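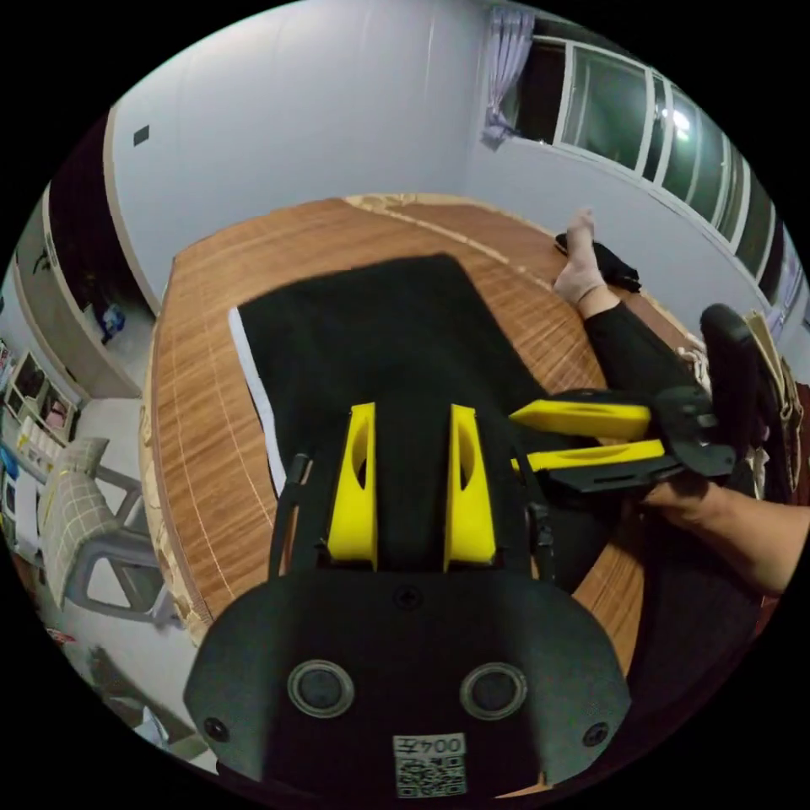 Deux séries de démonstrations de pliage enregistrées chez Akora en décembre ont été retirées du jeu d'entraînement après la découverte d'un défaut de fermeture sur une pince portative. L'écart entre l'ouverture commandée à la gâchette et l'ouverture mesurée atteignait 3 mm en fin de course, alors que la tolérance interne est de 2 mm. Le défaut n'a déclenché aucune alarme : le logiciel d'acquisition vérifie la présence du signal, pas sa cohérence avec la position réelle des doigts. Sur un objet rigide, l'erreur se serait vue tout de suite. Sur du textile, elle se confond avec l'épaisseur de l'étoffe, et le poste de travail n'arrangeait rien — une pièce noire posée sur une natte de bambou, deux pinces à corps noir, et seuls les doigts jaunes se détachent nettement. Ji-hoon Koo, qui relisait les trajectoires, a relevé l'anomalie sur les courbes, où la valeur de fermeture ne revenait plus à zéro entre deux saisies.

L'examen au banc, mené par Ok-hee Joo, a mis en cause la liaison entre le doigt et le chariot de guidage. La vis de serrage avait perdu une partie de son couple et le doigt prenait du jeu sous charge latérale, surtout lorsque la pince travaillait couchée, les doigts l'un au-dessus de l'autre. Dans cette position, le doigt inférieur porte le poids du tissu et fléchit avant que le codeur n'enregistre un mouvement. L'autre pince de la paire, contrôlée le même jour, était conforme.

Au total, 40 séquences ont été examinées. Pour 18 d'entre elles, le décalage est constant et une correction par simple translation du zéro a suffi ; elles seront réintégrées après une seconde relecture. Les autres présentent une dérive qui varie en cours d'enregistrement. Chang-ho Na a proposé de reconstruire l'ouverture à partir des images, mais les essais donnent un résultat trop bruité dès que le tissu passe devant l'extrémité des doigts. Ces séquences restent archivées avec la mention « ouverture non fiable » et ne doivent pas servir à l'apprentissage de la saisie.

La procédure de mise en route est modifiée en conséquence. Avant chaque session, l'opérateur effectue une fermeture complète à vide, puis une fermeture sur la cale étalon, pince droite puis pince couchée. Les valeurs sont inscrites dans la fiche de session. Tout écart supérieur à la tolérance entraîne l'arrêt du matériel et son retour à l'atelier ; aucun resserrage n'est autorisé sur place. Les clés livrées avec les mallettes Saden ne permettent pas de contrôler le couple.

Un contrôle automatique du retour à zéro est en cours d'écriture pour le logiciel d'acquisition. En attendant sa mise en service, les fiches incomplètes sont à renvoyer à Ok-hee Joo avant le samedi midi.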